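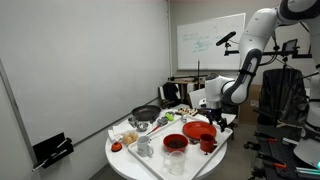 The white tray on the round table, with the red things on it.

I have been meaning to write about the tray since June, when I stopped putting things away in the cupboard after every use. Karim asked for a list of what I keep out and what I don't, so this is partly for him.

The room is small and the table is round, which is a bad combination if you want to work at it. A round table has no corner to push things into. Whatever you set down ends up near the middle, and then you are reaching over it for the next thing. For two years I put up with this. Then I bought a plain white rectangular tray from the Collet closing-down sale for 4 pounds and put it across the table, and most of the trouble stopped.

It takes up most of the top. I have it on a slant, because square on to the wall it sticks out where I walk.

The red plate, the red mug and the red bowl were bought together. They are from Jarneo and they were the last of that colour in the shop. I use the plate for toast and the bowl for whatever I am measuring out. The white mug with the little logo is older than all of them and I drink from it more often than the red one, which is a bit small for tea.

The clear measuring cup stays at the front. I used to keep it in a drawer under the tea towels and so I never measured anything, and my rice was different every time. Now it is where my hand goes first. I would recommend plastic over glass for something you pick up that often. I have broken two glass ones.

The green scrubber is out for the same reason. If it is at the sink I leave the washing up. If it is on the tray I give things a quick go before I carry them over.

The frying pan doesn't go on the tray. I tried it and there was no room for anything else, and it left a mark I had to get off with bicarb. It sits to the left with the handle turned towards the wall. My sleeve caught the handle once when it faced the other way — four eggs on the floor. The eggs live on that side too, in their holder, next to the napkin. The small steel cup and the shallow bowl go by the pan. Salt goes in the cup when I am cooking and the bowl is for shells.

Pens are in the black holder on the wall, low enough that I can reach them sitting down. Hye-jin put it up and I thought it was too low at the time, but I was wrong. The whiteboard is for notes in blue. I don't wipe it as often as I should.

Things I have taken off the table since June: the toaster, a stack of post, the fruit bowl, a radio that needed batteries. The post has gone in a shoebox in the hall. The toaster is on top of the fridge and I have to lift it down, but I only have toast at weekends.

I still want something for the small clear glass, which gets pushed to the back near the wooden board and forgotten. Perhaps a hook shelf. Grillon do one but it is 38 pounds and I am not paying that for one glass.

Next time I'll do the cupboard under the sink.

3 comments

Shakuntala Garg
I have the same problem with a round table. Does the tray slide about? Mine did until I put a damp cloth underneath.

Karim Aoun
Thanks for this. I was hoping for more on where the lids go, but I suppose that's the cupboard.

Ysaline Leblanc
Pan handle to the wall, yes. My mother was strict about it. Also, a cup hook screwed under a shelf is pennies, but you'd need a glass with a handle.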